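How a Bill Becomes a Wildlife Law

A bill is a written plan for a new law. It does nothing until a parliament agrees to it. Many rules that protect wild animals, such as limits on keeping dolphins in pools or selling turtle shell, started as bills.

Where a bill starts

Most bills are written by the government. Any elected member can also write one, and this is called a private member's bill. The person who puts the bill forward is its sponsor. In our story the sponsor is Siham Hourani, the member for Bramholm. Her bill would stop people from taking sea turtles out of the wild and keeping them in tanks for display.

The bill has numbered parts called clauses. Each clause sets out one rule. The first clauses usually explain what the words mean. "Display", for instance, has to be defined, or people would argue over whether a tank in a restaurant counts.

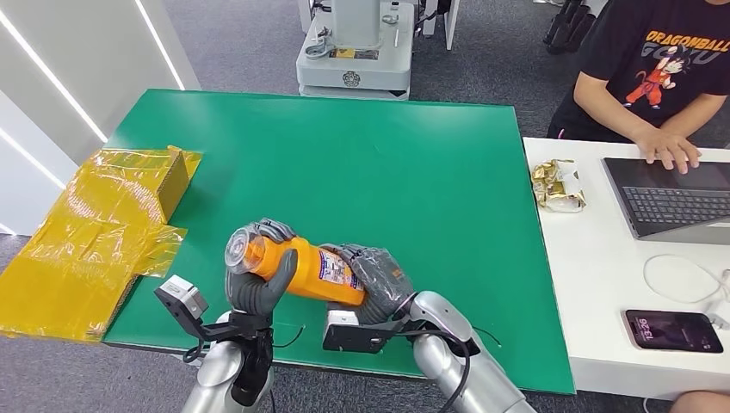
First reading and second reading

At first reading, the title of the bill is read aloud in the chamber. Members do not debate it yet. They are given copies to study.

At second reading, members debate the main idea. Siham Hourani speaks first. Yaw Ackah, the member for Pridby, speaks against the bill. He says a turtle centre in his town takes in injured animals, and that the bill as written would close it. At the end, the members vote on the main idea. The bill passes second reading and moves on.

The committee

A committee is a small group of members who check a bill clause by clause. They can ask people to come and answer questions. These people are called witnesses. A witness might be a vet, a fisher, a scientist or the owner of an aquarium.

Members of the public can write in as well. A letter sent to a committee is called a submission. The turtle bill receives 281 submissions, and 98 of them ask for the same thing: a rule that lets rescue centres keep animals that cannot be released.

The committee agrees. It adds 2 new clauses. One allows rescue centres to keep injured turtles if they hold a licence. The other gives existing displays up to 2 years to close. A change to a bill is called an amendment.

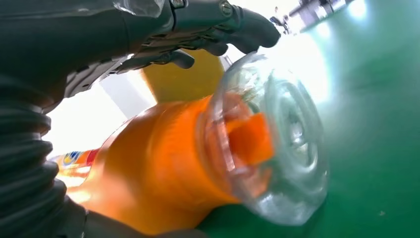

A dark grey robotic hand over a large orange bottle lying on its side.

Third reading and the other house

At third reading, members vote on the bill with its amendments included. Yaw Ackah now votes for it.

Some parliaments have two houses. In Canada they are the House of Commons and the Senate. In Australia they are the House of Representatives and the Senate. Both houses must agree to exactly the same words. If one house changes a clause, the bill goes back to the other.

Royal assent

The last step is royal assent. The Governor-General, who acts for the King, approves the bill. It is then called an Act. Some Acts begin on the day of assent. Others name a later date, so that people have time to prepare.

Words to know

Amendment: a change to a bill.
Clause: one numbered part of a bill.
Sponsor: the member who puts a bill forward.
Submission: a letter or report sent to a committee.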